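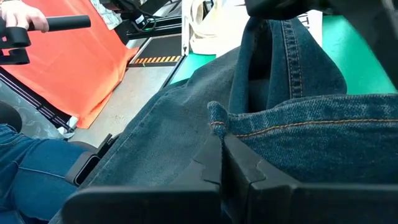 Bristo Garment Handling Station
Two-arm teleoperation station for clothing and other soft goods

The Bristo is a work table with two arms, a pair of hand controllers and a camera at each wrist. It is sold by Hendus for companies and labs that want to find out how much of their folding, sorting or hanging work can be done by machine, and that need recorded operator runs to get there. It is not a finished folding machine. If you need shirts folded all day from the day of delivery, look at the fixed folders in our laundry section.

What comes with the station
Table frame in dark extrusion, with leveling feet
Green work surface, replaceable
Two arms with parallel grippers
Two hand controllers for one operator
Wrist cameras, one per arm, and one overhead camera
Control computer with recording software, version 2
Cable set and emergency stop

Not included: operator's chair, floor mat, hazard tape, garments. The table footprint is 60 inches wide, and you should leave room for the operator and a cart of stock on the same side. A second table can be bolted to the first if you want separate in and out areas.

Power
One 110 volt outlet per station. Please don't share the circuit with an iron or a steam table. Most sites we quote for have both nearby, and an electrician's visit is the item that gets left off the budget most often.

Gripper fingers
The standard fingers are a rigid pair with angled tips. They are meant for picking up an edge or pinching a fold, and they suit denim, canvas, fleece and toweling. They close on the cloth without needles or suction, so you don't need shop air.
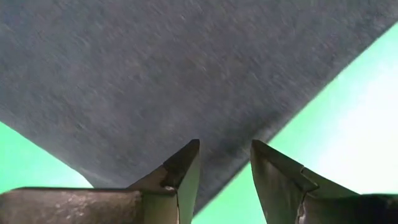 Thin, slippery cloth is harder. Silk linings and light polyester tend to slide out of a rigid tip, and for those we suggest the Nisbet soft-tip set, sold as a pair. Changing tips takes a hex key and a few minutes. Order spare fingers either way. They are a wear part, and a small scratch or burr on the tip will catch on knits long before it bothers you on jeans.

Planning your trial
Start with one type of garment. Pants are a common choice because the waistband gives the operator a thick edge to take hold of, but a leg hanging past the table edge can drag the whole piece down, so plan on some practice before you keep any recordings. Mix light and dark washes from the start. A system trained on one color of cloth often does poorly on the next.

Bring worn stock as well as new. New jeans are stiff and hold a crease; old ones fall where they like. If your business is resale or rental, almost everything you handle will be the second kind.
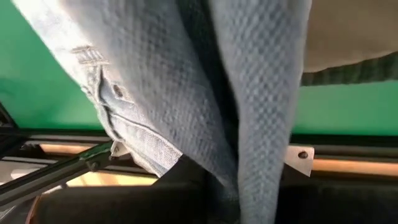 Keep loose cloth away from the frame joints and brackets. Long pieces can hang over the rail during a lift, and a belt loop or drawstring can hook on hardware. The optional edge guards from Grandeck snap over the rail and cover the brackets. We recommend them for sheets and dresses; for towels and T-shirts you can skip them.

Budgeting
Buyers usually plan for the hardware and forget the operator. One station needs one trained person for as long as it is recording, plus somebody part-time to check the files and throw out the bad runs. We advise setting aside 10 percent of the hardware price per year for fingers, cables and work surfaces. Labor will cost you more than that.

Other lines to put in the budget:
Freight and liftgate delivery (the table ships assembled)
Storage for video
Lighting — glare on the green surface can wash out the wrist camera view, and a diffuser over the table is a cheap fix
A second set of controllers if you run more than one shift

Rental
The Bristo can be rented by the month with the standard fingers and returned or bought at the end. Part of the rent goes toward purchase. Nisbet tips and Grandeck guards are sold only, not rented.

Ordering
Send us your garment types, the size of your largest piece and a sketch of the floor space with the outlet marked. Quotes include freight within the lower 48 states. Installation and operator training are quoted separately.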